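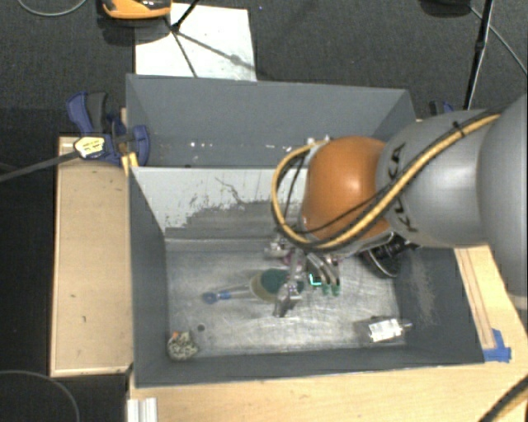 KUKA arm and gripper over an open grey bin

Last updated: May

Limescale removal in shared washrooms: progress report to Welto
Prepared by Khanyisile Coetzee, with site notes from Thabiso Molefe and Bronisława Olszewski

Position at the end of the period

The trial is on schedule at the Bosard building and behind schedule at Bekau. Cleaning at Bosard has been carried out under the revised method for nine weeks. Bekau started late, after a delay in fitting the lockable store cupboard, and has completed four. Spending is within the grant at both sites. No change to the budget headings is requested.

Method in use

The method is as set out in the application, with one alteration described below. Taps, shower heads and glass screens are wiped down with warm water and a neutral cleaner to take off soap film. A citric acid solution is then applied on a cloth, left on the surface, and rinsed off with plain water. The surface is dried by hand. Thick scale around tap bases is wrapped in a soaked paper towel and loosened afterwards with a plastic scraper. Metal scrapers and green scouring pads have been withdrawn from both stores.

The alteration concerns the natural stone shelf in the ground floor washroom at Bosard. The application treated all shelves as glazed ceramic. Acid will etch this stone, so the shelf is now covered with a folded plastic sheet while the taps above it are treated, and is itself cleaned with neutral cleaner only. Lwazi Visser has marked the shelf on the cleaning plan and added a line to the task card.

Solution strength and consumption

The working solution is made up at the start of each shift and thrown away at the end. Each spray bottle is filled with 200 ml. Molefe reports that smaller fills have cut waste, as part-used bottles were previously kept for the next day and then discarded for want of a date label. Consumption of citric acid powder at Bosard is lower than forecast. Consumption of paper towels is higher, and the saving on one has largely gone on the other.

Washroom doors are kept open during treatment. Acid products and bleach are held on separate shelves, and no bleach is used in any room on a day when the acid has been applied there. Toilet bowls are treated on alternate days to keep to this rule.

Results to date

Screens and taps are scored by eye against a set of printed reference cards, from 0 (clear) to 10 (heavy scale). The median score for shower screens at Bosard was 8 at the start of the trial and is now 4. Taps have improved by a smaller margin. Most of the remaining scale on the taps is at the joint with the basin, where old sealant holds a hard ridge that cloths do not reach. The ridge softens with the towel wrap but returns if the joint is left wet.

Shower heads have given mixed results. Heads that unscrew can be soaked in a bucket and come back with all jets running. Fixed heads are treated with a bag of solution tied around the head, and the bags slip. Olszewski has tried a wider rubber band and considers it adequate for round heads only.

No score is reported for Bekau. The opening scores were taken under poor lighting, and Jozefína Kubíček, who checks the scoring, does not accept them as a baseline. They will be retaken with a hand lamp on screens that have not yet been treated. This leaves a smaller sample than planned, and the Bekau results should be read with that in mind when they arrive.

Faults and open matters

Dull patches were found on the plated finish of one mixer tap at Bosard. The plating was already worn at the lever. Contact time on plated fittings has been shortened as a precaution, and the tap is inspected at the end of each week.

Grout on the lower wall of the Bekau shower room is soft in places. Acid is not being applied below the level of the screen rail until the landlord has replied about repair. A reminder has been sent.

The squeegees supplied for residents to use after showering are used at Bosard and mostly ignored at Bekau. The hooks at Bekau are outside the cubicles. Moving them needs the landlord's consent, which has been asked for in the same letter.

The comparison with the Zulu ready-mixed descaler has not begun. The product has been delivered and its safety sheet filed. It will be used on the upper floor at Bosard only, with the citric acid method continuing on the ground floor.

Work in the next period

Retake the opening scores at Bekau.
Begin the Zulu comparison on the upper floor at Bosard.
Replace the sealant at the worst tap joints and score those taps separately.
Obtain the landlord's reply on the grout and the hooks.
Issue the revised task card, including the stone shelf instruction, to relief staff at both sites.

The second instalment of the grant is requested on the agreed terms. Receipts for powder, cloths, towels and scrapers are filed with the site accounts and can be sent on request.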